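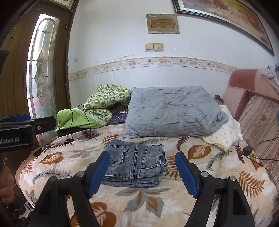 How do you fold jeans so they stay folded?

Posted by stomundale_sock

I do my folding on the bed, the way my mother did, and I've reached the age where I'd like to do it properly. Shirts I can manage. Towels are fine. Jeans defeat me. I fold them, I put them in the drawer, and by Thursday the drawer looks like a dog has slept in it.

The drawer is a Plarkard, 12 inches deep on the outside and a good deal less on the inside, so I can't just stack them to the ceiling. I've tried folding in half, then half again. I've also tried rolling, which gave me a drawer full of denim burritos that unrolled whenever I went looking for the gray pair. My old soft ones are the worst. The stiff new ones at least hold a crease out of spite.

Is there a method? Please don't tell me to hang them. The closet is full of coats and I've lost that argument already.

mangubat_laundry

Yes, and it takes less time than reading this.

Button them and pull up the zipper. Lay them face up and smooth the legs with your flat hand, all the way to the hems. Fold one leg over the other so the back pockets are on the outside. You'll see the crotch seam sticking out in a little triangle. Tuck that in so you've got a straight edge. Most people skip the triangle and then wonder why their stack leans.

Now bring the hems up to just below the waistband, leaving a couple of inches bare, and fold in thirds from the folded end. For a shallow drawer, stand them on edge like files. They hold each other up, and you can find the gray pair without digging.

A bed works if the mattress is firm. On a soft one everything slides toward the middle, including you. Push the pillows and blankets up to the head end first and give yourself some room — I fold on the dining table now and my back has stopped complaining.

Dolirbridge Dan

just hang them

hemline915

Dan, read the last paragraph.

I'd go along with the answer above except for the thirds. Heavy denim folded in thirds is a brick. I do halves on thick pairs and thirds on thin ones, and the thick ones go at the back of the drawer where they can act as a bookend.

Also, fold them as soon as they're dry. A pair that has spent the weekend at the bottom of a basket has made its own plans. If yours are already creased, shake them hard by the waistband a few times and press the legs flat with your palms before you start. I own an iron and have nothing else to report about it.

And check the pockets. I once folded a pen very neatly.

Contact us | Copyright Stomundale Household Help | Back to top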